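Bon, je me lance, parce que ça fait des semaines que je repousse cette annonce : je cherche du monde pour travailler avec moi sur les frontières maritimes. Deux personnes en contrat, et à côté de ça un petit groupe de participants bénévoles pour des simulations d'audience. Si vous aimez les cartes, les vieux traités, les querelles de lignes de base et les notes de bas de page qui débordent sur la page suivante, lisez jusqu'au bout !

# Délimitation maritime : deux postes d'assistant·e de recherche et un appel à participants

Je dirige le projet Vevura, hébergé par l'institut Sakalauskas, dans nos locaux de Markport. On y étudie la manière dont les États fabriquent, choisissent et défendent leurs cartes quand ils se disputent un bout de mer devant un tribunal ou à une table de négociation. Pas le fond du litige tout seul, donc : le dossier cartographique aussi, les annexes, les croquis remis la veille d'une audience, les échelles qui changent mystérieusement d'une pièce à l'autre.

Je viens du droit international et j'ai dérivé vers la géographie (ma directrice de thèse dirait « sombré »). Je travaille aujourd'hui avec des historiens, des géomaticiennes et des traducteurs, et je tiens beaucoup à ce mélange. Vous n'avez pas besoin de tout savoir faire. Il faut juste supporter de passer une matinée entière sur la définition d'un haut-fond découvrant.
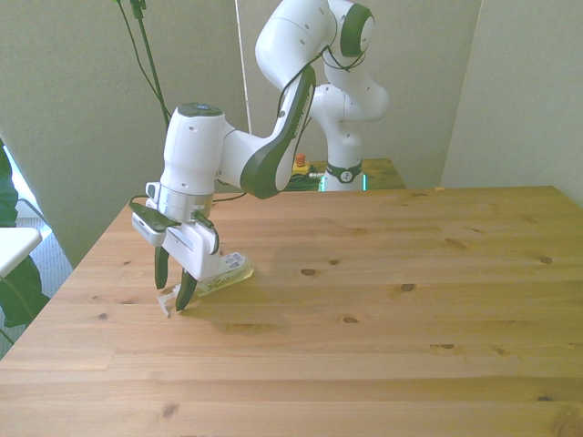

**Faut-il avoir étudié le droit pour postuler ?**

Une formation en droit aide pour le premier poste, mais le second s'adresse d'abord à des profils de géographie, d'histoire ou de science politique. Si vous savez lire une convention article par article sans paniquer, le reste s'apprend avec nous.

## Poste A : assistant·e de recherche, volet juridique

Vous dépouillez les mémoires, contre-mémoires et plaidoiries d'affaires de délimitation, et vous relevez tout ce qui touche aux cartes : qui les a produites, à quel titre, à quel moment de la procédure, et ce que la partie adverse en a dit. C'est un travail de patience. On a une grille de saisie qui fonctionne bien, mais elle a été pensée par moi, donc elle est pleine de manies, et j'attends de vous que vous la contestiez.

Vous rédigez aussi des notes de synthèse, courtes, pour le reste de l'équipe. Je dis bien courtes – quatre pages, pas plus, et je suis pénible là-dessus.

Ce que je regarde dans une candidature :

- un master en droit international public, relations internationales ou équivalent, terminé ou en voie de l'être ;
- un français écrit très solide et un anglais de lecture confortable (la moitié des pièces est en anglais) ;
- l'espagnol, franchement, serait un cadeau ;
- une vraie attention aux sources : une citation dont on ne retrouve pas la page, pour moi, ça n'existe pas.

## Poste B : assistant·e de recherche, volet cartographique

Vous prenez les cartes repérées par le poste A et vous les remettez à plat : géoréférencement, comparaison des traits de côte, repérage des points de base, reconstitution des lignes d'équidistance quand une partie les affirme sans montrer son calcul. On dispose pour le moment d'un fonds de 131 cartes et croquis, d'une qualité très inégale. Certaines sont des scans magnifiques, d'autres des photocopies de photocopies où l'île dont tout le monde parle est une tache grise.

Il faut être à l'aise avec un logiciel de SIG, peu importe lequel, et avoir déjà mené un projet cartographique de bout en bout, même modeste, même un mémoire. Si vous avez travaillé sur des cartes anciennes ou des cartes marines, dites-le dès la première ligne de votre lettre !

Je précise un point sur lequel on me pose souvent la question : on ne prend parti pour aucun État. On a des collègues de tous les bords des différends qu'on étudie, ils lisent nos brouillons, et ça discute parfois très fort.
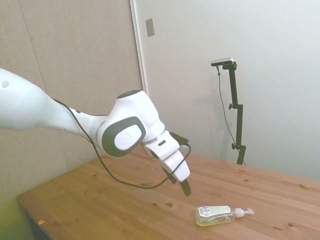 *Projet Vevura · Équipe Frontières et espaces maritimes · Institut Sakalauskas*

## Les conditions, sans détour

Les deux contrats durent 6 mois chacun, renouvelables une fois, à temps plein. La prise de poste se fait en mars. La rémunération suit la grille de l'institut pour les assistants de recherche, et je vous envoie la grille sur simple demande avant même que vous ayez candidaté. Je trouve pénible de devoir attendre l'entretien pour parler d'argent, alors parlons-en tout de suite si vous voulez.

Le travail se fait à Markport, avec une part de télétravail qu'on fixe ensemble. Au début, je préfère vous voir souvent (les cartes se regardent à plusieurs, penchés dessus), puis on desserre. Deux déplacements en archives sont prévus pour chaque poste, frais pris en charge, et j'essaie de faire en sorte que l'avance ne sorte pas de votre poche.

Votre nom figure sur ce que vous écrivez. Les notes de synthèse sont signées, les cartes aussi, et si un article sort du dossier que vous avez traité, vous en êtes coauteur ou coautrice.

## Appel à participants : simulations d'audience

Là, on change de format. Avec l'association Stolel, qui organise des ateliers sur le règlement des différends, on prépare quatre simulations d'audience autour d'un litige maritime que nous avons inventé de toutes pièces : un golfe, deux États riverains, un archipel mal placé et un traité du dix-neuvième siècle rédigé par des gens qui n'avaient visiblement jamais vu l'endroit.

On cherche des participants pour tenir les rôles d'agents, de conseils, d'experts-cartographes et de juges. Ce n'est pas un concours de plaidoirie, il n'y a ni classement ni coupe à la fin. Ce qui nous intéresse, c'est la façon dont une carte est reçue selon la personne qui la présente et le moment où elle la sort. Les échanges sont enregistrés (son seulement), transcrits puis anonymisés, et vous pouvez retirer vos propos jusqu'à la remise de la transcription.

Côté pratique, chaque simulation occupe une journée, repas compris. Vous recevez le dossier à l'avance et il demande une bonne soirée de lecture. Vous pouvez vous inscrire à une seule simulation ou aux quatre, mais dans ce second cas on vous fera changer de rôle, et même de camp. Vos trajets sont remboursés sur justificatif. La participation elle-même n'est pas rémunérée.

Il n'y a aucune condition de diplôme pour participer. J'aimerais beaucoup avoir des marins, des enseignants, des gens qui ont travaillé en consulat ou en préfecture, des étudiants de première année, des retraités curieux. Les audiences se tiennent en français. Si vous êtes plus à l'aise dans une autre langue, écrivez-moi, on peut parfois prévoir un binôme avec quelqu'un qui interprète.

Il faut être majeur et signer un formulaire de consentement, que vous pouvez lire avant de vous décider. Les locaux sont accessibles en fauteuil. Pour tout autre besoin (pauses plus fréquentes, documents en gros caractères, place près de la porte), glissez un mot dans votre message.

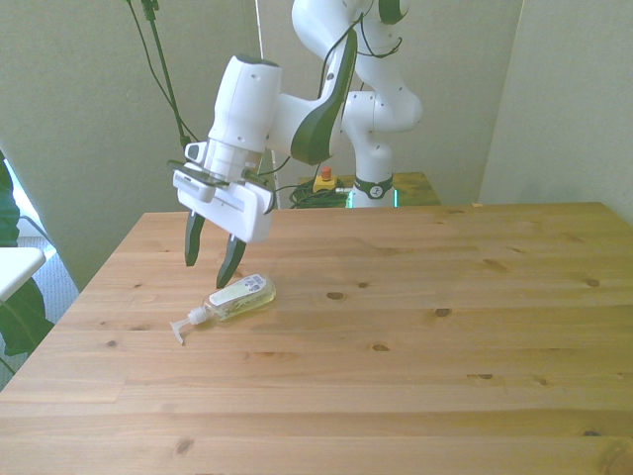

**Équipe Frontières et espaces maritimes** | Institut Sakalauskas, Markport

## Pour candidater ou s'inscrire

Pour les postes A et B, envoyez un CV, une lettre de deux pages maximum et un texte de votre main. Le texte peut être un chapitre de mémoire, un billet, une note de stage, ce que vous voulez, pourvu que vous l'ayez écrit sans coauteur. Pour le poste B, ajoutez une carte dont vous êtes content·e et quelques lignes sur ce que vous referiez autrement. Ces quelques lignes, je les lis en premier.

Ne passez pas trois jours sur la lettre. Dites-moi ce que vous savez faire, ce que vous aimeriez apprendre et quel litige maritime vous intrigue. Il n'y a pas de bonne réponse, et vous avez le droit de choisir une querelle de lac ou d'estuaire, je ne suis pas sectaire.

Pour les simulations, un simple message suffit, avec vos disponibilités et le rôle qui vous tente. Précisez si vous avez déjà participé à un atelier Stolel, on essaie de mélanger anciens et nouveaux.

Tout passe par le formulaire de contact du projet, rubrique « Rejoindre Vevura ». Les candidatures aux postes sont ouvertes jusqu'au 21 août 2026 inclus. Les inscriptions aux simulations restent ouvertes tant qu'il y a de la place.

Je réponds à tout le monde, y compris quand c'est non. Les entretiens ont lieu en visio ou sur place, à vous de voir, et je vous envoie les questions la veille – je préfère une conversation préparée à une interrogation surprise. Comptez une petite heure, avec deux collègues et moi, et gardez du temps pour nos propres réponses, car vous aurez sûrement des choses à nous demander sur le fonds de cartes, la charge de travail ou le café (médiocre).

Si vous hésitez entre les deux postes, candidatez aux deux avec une seule lettre, en indiquant votre préférence.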